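Home | Company | Products | News | Careers | Contact

We use cookies to improve your visit on this website. By continuing to browse, you accept our use of cookies.

Category: Press Releases / Home Fitness

LINDETTI OPENS HOME FITNESS STORE IN HADGATE AND PRESENTS THE SERRA RANGE OF SMALL WEIGHTS

HADGATE, 02/01/2021 — Lindetti, a maker of exercise equipment for the home, is pleased to announce the opening of its new store in Hadgate. The store is the first one that the company operates by itself. Until now, Lindetti products were sold only by mail order and through sports shops.

The new store will offer the full Serra range, which was designed for people who exercise in small apartments. The range includes dumbbells, floor mats, resistance bands and a folding bench. The Serra dumbbells are available in six weights and are sold in pairs or one by one. Customers who already own a pair can therefore buy only the weight they are missing.

Many of our customers wrote to us in the past year that they wished to try the weights in the hand before buying. A dumbbell which looks correct on a screen can feel too thick for a small hand, or too short for a wide one. In the Hadgate store, every weight can be lifted and compared, and the staff will help to choose the right one for beginners and for older persons.

The first 1,000 customers in the store will receive a printed booklet with six short exercise programs. Each program can be done at home with two dumbbells and a chair. The booklet was written for people who did not exercise for a long time, and it uses large letters and simple drawings.

Together with the opening, Lindetti confirms that its warehouse has moved to Nokirberg. Orders from the website are now sent from there. Customers with an open order do not need to do anything, and the return address is printed on the new delivery slip. A repair service for folding benches will start in Nokirberg in August.
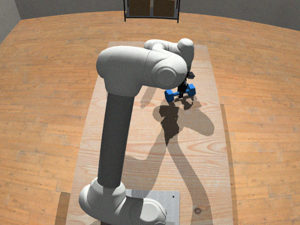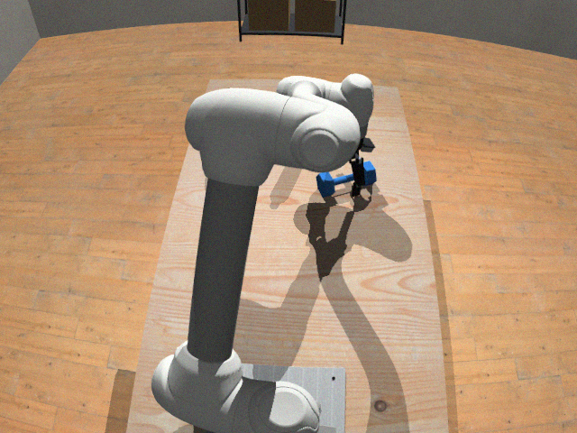
Lindetti recommends that customers begin with a weight lower than they expect, and increase it only when the movement is comfortable. Small dumbbells, like the blue one on the table, are suitable for slow arm exercises and can be kept in a drawer or on a shelf. The heavier weights should be stored on the floor — never on a high shelf — and away from children.

Opening hours and directions to the Hadgate store are available on the Contact page. Product samples for the press can be requested at the same place.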